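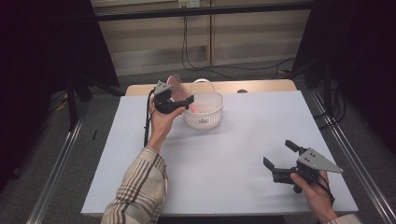 Slide 1. Basket work, two hand-held grippers, left one at the basket.

Hi everybody, I'm Angeliki Manolakis, and I'm going to talk about the worst two weeks we had in January - the slipping fault on the left gripper. (Wait for the Gagnon folks to sit down, they always come in late!)

So, background, quick. We had 539 demonstrations of putting small stuff in a basket, all done by hand with the grippers, and they went to Worarham for training. The arm came back and did great on the sponge and then dropped the hairbrush. Over and over. I blamed the arm, of course.

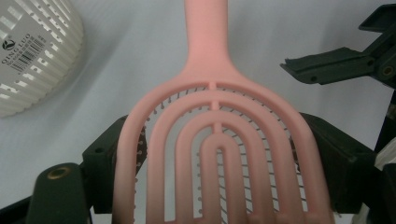
Then Stavwood pulled the finger logs and the jaw width was drifting. You'd close on something, the log would say closed, and 50 cycles later the same squeeze read as a wider gap. A screw inside the left linkage was backing out a little every time. I felt pretty silly, I'd had that thing in my hand all month.

(Pass the screw around. Get it back this time!)

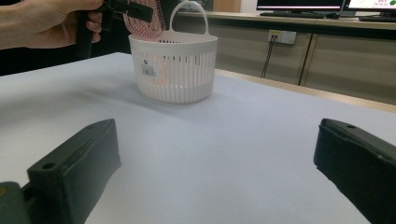 Slide 3. Pink-and-white piece going toward the basket, seen from the other gripper.

Soft things hid the fault from us. They squash, so a sloppy grip still holds. Hard handles don't forgive you like that.

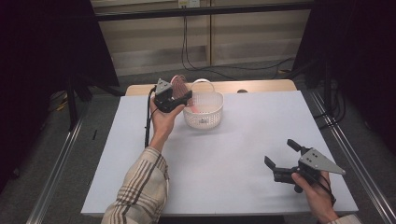 Fixing it was the easy part - thread locker and a check every 600 cycles. Jisent wanted 3,000 and we argued about it on the phone for an hour. I also changed how we test: the left gripper does its hold right over the rim of the basket, like on this slide, with the right one open and out of the way, and we compare the logged width to a gauge before anybody records.

Ask who else has linkages with that screw. Then questions, and leave the log plot up.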